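2026-02-19
Notebook, grasp data collection, home kitchens

Good session. I want to get this down before I forget which changes made the difference, and so whoever runs Kemthorpe next can pick up from here.

Started by going back through the January set. We have 888 episodes from there that passed the sync check, and I finally sat and watched a big chunk of them at double speed instead of trusting the summary plots. Very glad I did! The grasps themselves are mostly fine. The approaches are the trouble. In nearly all of them the hand comes straight down from a high start, same angle, same speed, and then closes. No wonder the Lennox policy freezes when it starts low or off to one side. It has never seen anybody get there from low or off to one side.

So today's plan was variety in the approach and nothing else. Same task (pick up one packaged item from a small table, move it, let go, back off), same pads, same calibration file as last time. If we change more than that we won't know what helped.

Setup notes:

Kitchen, low table with the cloth left on. I did not tidy. Last month we cleared the tables and put down plain mats, and I think that was a mistake we made twice, once in each apartment. A policy trained on plain mats learns plain mats. Real tables have patterns and groceries on them, and the counter behind is full of pots, and I want all of that in the data.

Ran the width check before the first take: open fully, close fully, open to half, hold. The reading came back to zero both times. Clock offset between the width log and the video was fine at the start, and I checked it again after the break. Please keep doing the second check. Disard drifts when it warms up and you will not notice until you try to line up the closing moment.

Takes were in blocks of 18. For each block I picked one kind of start and stuck to it: high, low and level with the table, from the left, from the right, and then two blocks I'm calling "lazy," where I wander over the table a bit before settling on the item. The lazy ones felt silly to record and they may be the best thing we got all day. There is a natural little pause just before committing, where the fingers hang over the object and the hand makes a last small turn of the wrist. You can see it so clearly in the video. In the January takes that pause is missing completely.
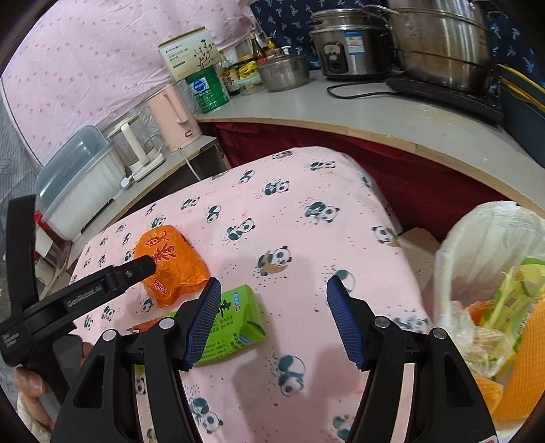

Fingers open over the green box, pink cloth and panda table underneath.

The green box was my favorite item of the day. It's a plain rectangle, so you'd think it would be easy, but the grasp has to be lined up with the sides or the box swings as it comes up. That gives us a nice clear signal: good alignment, flat lift; bad alignment, box swings. I kept the bad ones. Tagged them "swing" in the notes column and did not cut them. Kestach can filter on the tag at load time, so there is no reason to throw anything away at this stage.

The plastic-wrapped snack is a different animal. The wrapper slides over what's inside, so the first contact tells you very little, and I caught myself squeezing much harder than I needed to. Second block with it I closed slowly on purpose and it went better. Worth writing into the instructions: on soft packs, close slow, wait a beat, then lift.

Things that went wrong:

- Lost 6 takes when I started moving before the recorder had really started. My fault, I was excited. Wait for the tone.
- The cloth bunches up when a finger drags on it. I smoothed it out between blocks but not between takes, so later takes in a block have more wrinkles. Leaving it that way, I think it's good for us, but it should be in the metadata and there is no field for it yet.
- Shoulder gets tired after the fourth block and the starts creep lower without my meaning them to. Shorter sessions, or swap people halfway.

Quick look at the numbers tonight. I plotted start positions for today over the January ones and the difference is lovely: January is a tight little clump above the table, today is a proper cloud. The approach angles spread out too, though the right side is still thin. It's an awkward reach for me, and I should ask somebody left-handed to do a few blocks.

Trained nothing yet. Copying to the big disk overnight, then the usual conversion, then a short Lennox run on today's takes alone to make sure nothing is broken before mixing with the old set. My guess is that mixing half and half will beat simply adding everything, but I've been wrong about that before, so both runs go in the queue.

For next time:

- more starts from the right
- metadata field for cloth / surface state
- try the same blocks with the lights off and the curtain open
- second pair of pads in the bag, cleaned
- write up the "lazy" start properly so other people record it the same way

Left the rig charging on the bench by the door. Cable is the short one.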